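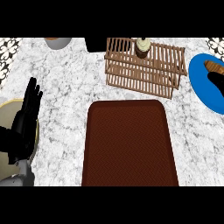 Ticket : démo cuisine simulée, journée portes ouvertes
Ouvert par : Hanneke De Haan
Projet : Clukex / poste visiteurs, salle Ellcombe
Priorité : haute
Statut : résolu, à surveiller

Symptôme
Au lancement de la démo, la main gauche part bien vers l'assiette, puis le simulateur se fige 2 secondes et le bras droit reprend avec du retard. Le visiteur aux manettes croit que c'est sa faute et lâche tout. Dommage, parce que la scène est superbe cette année (le marbre, l'égouttoir en bois, le cupcake perché dessus, les enfants adorent !).

Journal

1. Redémarrage du poste. Même gel, au même moment.

2. Test sans casque, commandes rejouées depuis un enregistrement d'octobre. Pas de gel. Donc ni la physique ni les contacts entre doigts et vaisselle. J'étais presque déçue, j'avais préparé toute une théorie sur les collisions avec l'égouttoir.

3. Test avec casque, un seul bras actif. Gel très court, presque invisible. Avec les deux bras, il revient en entier.

4. Lecture des traces du module Rees (c'est lui qui fait passer les poses des mains au simulateur). La file d'attente monte jusqu'à 2000 messages puis se vide d'un coup. Voilà notre gel !

5. Réponse de Dromanetti, reçue dans l'heure, merci à eux : la file garde toutes les poses, même périmées, si l'option « dernière valeur seulement » est décochée. Elle l'était. La mise à jour du poste avait remis les réglages par défaut.

6. Option recochée, file limitée à 16 messages, fréquence d'envoi ramenée à 50 Hz. Relance complète avec les deux bras : mouvement fluide, la main suit la mienne, un vrai plaisir. J'ai refait l'exercice du plateau bien plus de fois que nécessaire.

Reste à faire
- Copier le fichier de réglages sur le poste de secours.
- Bloquer les mises à jour automatiques jusqu'à la fin des portes ouvertes.
- Ajouter un bouton de remise à zéro visible : entre deux groupes, on perd du temps à chercher le raccourci clavier.
- Vérifier le bras droit quand il est en bout de course côté planche bleue. Je l'ai trouvé un peu nerveux, sans rapport avec le gel je pense. Ouvrir un ticket séparé si ça se confirme.

Commentaire ajouté après la première visite
Groupe de lycéens, aucun gel. Une élève a demandé si on pouvait brancher sa propre main robotisée imprimée en 3D sur le simulateur. Je lui ai dit de revenir avec les plans, et je suis sérieuse ! Je laisse le ticket en surveillance jusqu'à la fermeture.

H. De Haan, novembre 2019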